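Stukalside Card Catalog System
Set-Up and User Guide
Section 8: Preparing, Marking and Laying Out Cards

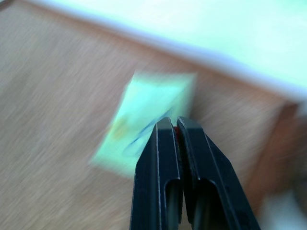 Figure 8-1. Pale green card flat on a wooden work surface, with a blue marking on its face.

8.1 Purpose of This Section

This section explains how to prepare blank cards, write on them, lay them out for checking and place them in the storage drawer. It applies to the standard drawer and to the tall drawer. Users of the Nastberg wall rack should read this section first and then continue with Section 9.

The starter pack holds 500 blank cards. Each drawer holds up to 600 cards when the dividers are fitted. Do not remove the dividers to gain space.

8.2 Before You Begin

You will need the following items:

Blank cards, pale green or white
One blue pen with permanent ink
One sheet of clean scrap paper
The divider set supplied with the drawer
A flat work surface with enough room to spread out one full group of cards

Wipe the work surface and let it dry before opening a pack. Bare wood, sealed wood and laminate are all suitable. A cloth covering is not suitable, as the pen will press through the card and leave an uneven line.

CAUTION: Keep drinks and hand lotion away from open packs. Marks left by either cannot be removed, and affected cards must be discarded.

8.3 Marking a Card

1. Take one card from the pack and lay it flat. Turn it until the long side faces you.

2. Test the pen on scrap paper until the line is even.

3. Write the group number in the upper left corner. Use figures only.

4. Write the heading on the first line. Keep to one heading per card.

5. Write the entry below the heading. Leave the bottom line blank for later changes.

6. If the card refers to another card, draw a single curved line under the entry and write the number of the other card at its end. The curve tells the reader to look elsewhere before acting on the entry.

7. Leave the card face up until the ink is dry.

NOTE: Green cards are used for current entries. White cards are used for entries that have been closed. When an entry is closed, copy it to a white card and remove the green one. Do not keep both in the same drawer.

CAUTION: Do not correct a card with fluid or tape. Raised spots cause cards to catch on the dividers. Write a new card.

8.4 Laying Out a Group for Checking

Each group should be checked once before it is filed. Two people may share this work, one reading aloud and the other following the source list.

1. Place the cards face up on the work surface in number order, starting at the left.

2. Leave a finger's width between cards. Overlapping cards are easily picked up as a pair.

3. Compare each heading with the source list.

4. Turn any card that needs attention so that it sits at an angle to the others. Continue to the end of the group before making changes.

5. Rewrite the angled cards as described in 8.3.

6. Lift each card by its edges, and stack the group with the first number on top.

NOTE: Cards are light and will slide in a draft. Close nearby windows and turn off desk fans while a group is laid out.

8.5 Filing

1. Pull the drawer out until it reaches the stop.

2. Choose the divider that matches the group number and tilt it toward you.

3. Lower the stack behind the divider with the headings facing forward.

4. Press the follower block lightly against the last card. The cards should stand upright and still move freely under a fingertip.

5. Close the drawer slowly.

CAUTION: A drawer opened to the stop can tip a cabinet that has not been fixed to the wall. Open one drawer at a time. See Section 2 for wall fixing.

8.6 Problems and Remedies

Ink smears when touched: Allow more drying time. If smearing continues, replace the pen.

Cards curl at the corners: Store open packs flat, under a light book, overnight.

Cards lean or slip under the divider: The follower block is too loose. Move it forward one notch.

Cards are hard to pull out: The drawer is overfilled. Start a second drawer - do not force the block back.

8.7 Reordering

Blank cards are sold in packs under order number 261. Please state the color when ordering. Divider sets and follower blocks are supplied separately by Valdebenito.

Section prepared by Vicente Arancibia. Reviewed by Cristóbal Villalba, 23rd February.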